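Vorcombe hand-held gripper pair, worth it?

kalin_w
Had the Vorcombe pair for 9 days now. Setup took 18 minutes, 10 of which went to finding the second cable. Tracking is good. The jaws are fine on hard stuff and moody on anything thin. For 2000 I expected fewer moods.

apolline.a
Moody how? We're choosing between these and the Nolent kit in July.

kalin_w
Cloth, mostly. 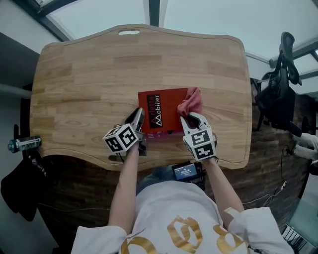
Grip force is set in the app, and the default is tuned for someone who hates fabric. Turn it down one notch before you try any wiping task. The curved fingers will take a crumpled cloth like the pink one in their jaws, no complaints. Lift a booklet cover with them and you'll learn some patience.

selorm_amoah
Disagree on the default. Ours handled napkins out of the box. Did you run the jaw calibration or just admire it?

kalin_w
I ran it. Twice. The second time with feeling.

freyap
Nolent owner, smug. Softer pads, but the cables are stiffer and my wrists file a complaint by lunch. Pick your misery.

apolline.a
So nobody recommends anything. Great forum.

selorm_amoah
I recommend the Vorcombe. Kälin recommends complaining.

kalin_w
Keeping them, though.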